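Brinden bread tray, eight months in

I bought the Brinden tray in the Stikura housewares sale, mostly to get over the free shipping line, and I have ended up using it more than the knife I went there for. So this is a review, and also a bit of a rave about serving bread at home!

First, the bread. We bake on Saturdays, two loaves and a batch of rolls, and for years everything went straight onto a cutting board. Rolls wander on a board. They slide off when you pass it, the crumbs go everywhere, and whoever sits at the far end gets the one that fell in the butter. A shallow tray with sides fixes all of that. You can line it with a dish towel, fold the corners over while the rolls are still warm, and pass the whole thing down the table with one hand.

The weave is synthetic rattan and I was a little snobbish about that before it arrived (my last basket was real willow, and it shed). I'm over it. I rinse this one under the faucet, shake it, and leave it on the rack overnight. The rim is thick and twisted like rope, which makes it lovely to grab, and one long side has an openwork pattern that lets a bit of air in under the towel.

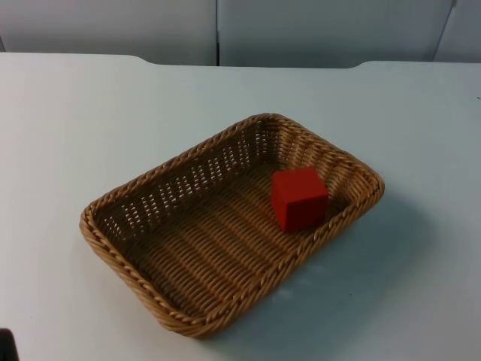

Bunnag wrote in under my first post to say that a towel alone makes the bottom rolls soggy, and that a sheet of parchment under the towel keeps the crust much better. I tried it two weekends running and Bunnag is right, at least for anything with a real crust. For soft dinner rolls I still skip the paper.

I did compare it with the Vuvell, which a neighbor lent me. The Vuvell is deeper and would be great for baguettes standing up, but you have to reach down into it, and for rolls I want everything in plain sight. It also costs about 200 more than I'd spend on any basket, and no, that isn't a typo.

Complaints? Flour gets into the ribs on the bottom and you need a brush to get it out. A dry pastry brush works fine. I'd also love a slightly larger size for holidays, when we make double and I have to refill halfway through the soup.

Would I buy it again? Yes, and I already did, for my sister, who keeps lemons in hers. 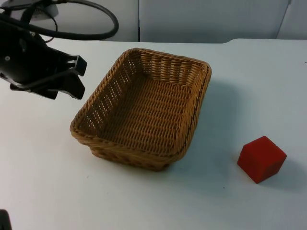

Rectangular wicker basket on a white tabletop.

Posted Tuesday, January 23, 2018 in Kitchen and Table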